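4.3 Setting the room safe before the guest arrives

The Pelkonen room safe is delivered in open mode. Please finish these steps before the room is given to the first guest.

1. Open the door of the safe fully and keep it open until step 5.
2. Press and hold the Grukov key for five seconds. The display shows 162.
3. Enter the hotel code from your Zasus welcome letter.
4. Enter the room number and press the key one more time. For rooms on the villa side, put a zero in front.
5. Close the door and open it again with the guest code. Do this two times.

Note: If the display shows 51, the room number is already used by another safe. Go back to step 2. 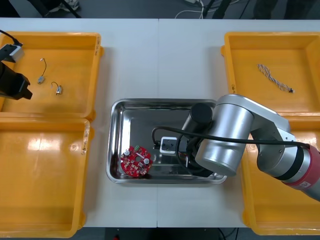 Fig. 7. Yellow trays and steel tray on the white tables.

Caution: Do not test the lock with the key card of a guest. The safe will remember this card and it can be erased only from the front desk.

4.4 Changing the code between two guests

1. After check-out, choose Rooms, then Safes, in the Pristatine desk program.
2. Select the room and press Release. The old code is erased in 25 seconds.
3. Ask housekeeping to leave the door of the safe open.

Note: A safe which was not released shows 121 at the next check-in. The guest can not set a new code before you release it.

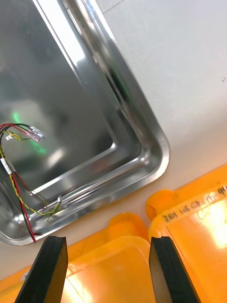

Issue 3 | Page 18

4. When the room is ready, press Confirm. The room changes to green in the list.

Caution: Release only one room at a time. When two rooms are selected, the program takes the upper one and gives no warning.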